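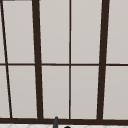 Tall window unit, dark bars, render with blank glass.

Home | Notebook | Glazing | Putty and Sealants | Log in

4 min read

July 6, 2019

Linseed putty, second batch, and the Onport sashes

Continuing from the previous entry. The first batch of putty skinned over in the tub and was too stiff to tool by the time I got to the second sash. I had used boiled oil straight from the can with no allowance for the fineness of the whiting. The Benjelloun whiting takes up more oil than the old stock did, and it goes on taking it up overnight. A putty that feels right at the end of mixing is short and crumbly the next morning.

Second batch, mixed by hand on the slab:

Whiting (Benjelloun, sieved): 438 g
Oil: raw linseed with a little boiled, added by eye until the mass stopped sticking to the slab
Rest: overnight in a closed tub, film pressed onto the surface
Rework: 11 minutes of kneading, then a spoonful more oil, then kneaded again

Consistency after rework was good. It rolls into a rope without cracking and does not leave oil on the palm. I should have weighed the oil. The can was not on the scale when I started and I did not want to stop. Next batch, tare the can first and write down both readings.

Sash preparation. The Onport sashes are softwood with old lead paint under at least one later coat. Paint was softened with the infrared heater and scraped damp, waste bagged. The hard putty in the rebates came out with the heater held short of the glass, glass shielded with foil over board. Lost one pane, in the lower sash, from a chip at the corner that was already there under the putty. Rebates were brushed out, primed with thinned oil primer and left until the surface no longer grabbed a finger. On the first sash I puttied over bare wood in one corner to see what it would do. The wood pulled the oil out and the putty there is already lighter in color and can be lifted with a thumbnail. Leave that corner as it is for comparison in November, then cut it out and redo it.

Bedding. Back putty first, thin and continuous, glass pressed in from the edges and never from the middle. Points set at a hand's spacing. Excess back putty trimmed flush on the room side the same day, while it still cuts cleanly. The face putty was run in one pass with the knife held steep, then a second pass held flatter to close the surface. Corners cut at 45 degrees with the tip. Sight line of the face putty kept just short of the inside edge of the bar so it does not show from the room, with enough left for the paint to lap onto the glass.

The lap matters. On the Perkberg job the paint was cut exactly to the putty line, and water got behind it along the bottom rail. Up to 2 mm of paint onto the glass is the figure I am using now, cut in by brush. Do not mask and score, the knife goes under the edge and lifts it.

Cleaning. Dry whiting on a soft brush takes the oil smears off the glass and dusts the putty face at the same time. Do not use spirit near fresh putty. It softens the edge and the knife line is lost.

Knife. The Brasier putty knife has a burr on the left side again. It leaves a fine scratch in the face putty that only shows in raking light. Dressed on the fine stone and stropped. If it comes back, the steel is too soft for this use and it goes in the paint drawer.

Skin time is being logged on an offcut bar with the same primer. Fingertip test every morning, same spot avoided each time. At day 11 the offcut from batch one took a print but did not smear – too early for paint. Batch two has its own offcut, marked on the back, kept on the north shelf out of direct sun.

Open items:
– weigh the oil
– replacement pane, old glass if the rack has a piece wide enough
– linseed primer is low
– check whether the upper sash cords clear the new bead before hanging

Recent entries
Shellac over knots, three cuts compared
Parting beads: stock sizes and what fits
Infrared heater, notes on distance
Sash cord, waxed and plain
Perkberg bottom rail repair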